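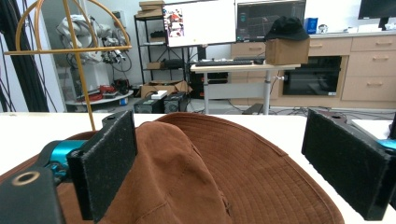 3. Instalación y ajuste del tocadiscos Zorlow

El tocadiscos Zorlow se entrega con el plato, el contrapeso y la tapa guardapolvo desmontados. La instalación debe realizarse sobre una superficie horizontal, firme y separada de los altavoces. Antes de colocar la base, despeje por completo la zona de trabajo: una prenda blanda, como el sombrero marrón de ala ancha que se ve sobre la mesa blanca, puede quedar bajo una de las patas y desnivelar el conjunto. El montaje completo requiere unos 20 minutos.

3.1. Colocación de la base y del plato

1. Extraiga la base del embalaje sujetándola por ambos laterales. No la levante por el brazo.
2. Retire la brida de transporte del brazo y guárdela junto con la caja.
3. Sitúe la base en su ubicación definitiva, a una distancia mínima de 50 cm de cualquier altavoz.
4. Compruebe la horizontalidad con el nivel suministrado y corríjala girando las patas delanteras.
5. Introduzca el plato en el eje central, sin forzarlo.
6. Pase la correa por la polea del motor y verifique que no esté torcida.
7. Coloque la alfombrilla sobre el plato.

PRECAUCIÓN. No conecte el aparato a la red eléctrica hasta haber finalizado el apartado 3.2.
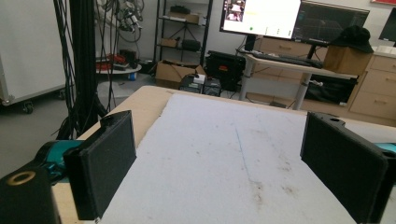
3.2. Equilibrado del brazo

1. Mantenga puesto el protector de la aguja mientras enrosca el contrapeso en la parte posterior del brazo. Retírelo después.
2. Ponga a cero el mando de antideslizamiento.
3. Libere el brazo y gire el contrapeso hasta que aquel flote paralelo al plato.
4. Sujete el brazo en su soporte y lleve a cero el anillo graduado, sin mover el contrapeso.
5. Gire conjuntamente el contrapeso y el anillo hasta la fuerza de apoyo indicada en la hoja de la cápsula.
6. Ajuste el antideslizamiento al mismo valor.

Nota: si se sustituye la cápsula Wavton de serie por otra, deberá repetirse todo el procedimiento de este apartado.

3.3. Conexión al amplificador

1. Apague el amplificador y baje el volumen al mínimo.
2. Conecte el cable de tierra al borne marcado GND.
3. Conecte los cables de señal a la entrada PHONO: rojo, canal derecho; blanco, canal izquierdo.
4. Si el amplificador carece de entrada PHONO, intercale el previo Jelus (accesorio opcional) y utilice una entrada de línea.

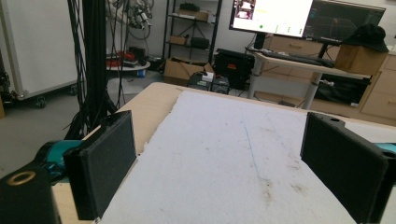 5. Enchufe el adaptador de corriente y seleccione la velocidad: 33 para discos de larga duración, 45 para sencillos.
6. Reproduzca un disco en buen estado y aumente el volumen de forma gradual.

Si se percibe un zumbido continuo, revise el cable de tierra. Si el sonido se distorsiona hacia el final de la cara, revise la alineación de la cápsula con la plantilla incluida.

ADVERTENCIA. No limpie la aguja con los dedos ni con alcohol de uso doméstico. Emplee el cepillo suministrado, siempre de atrás hacia delante.

Las reparaciones deberán encargarse al servicio técnico Farías. Para la sustitución de la correa, véase el apartado 5.

Revisión del manual: 4 abr. 2021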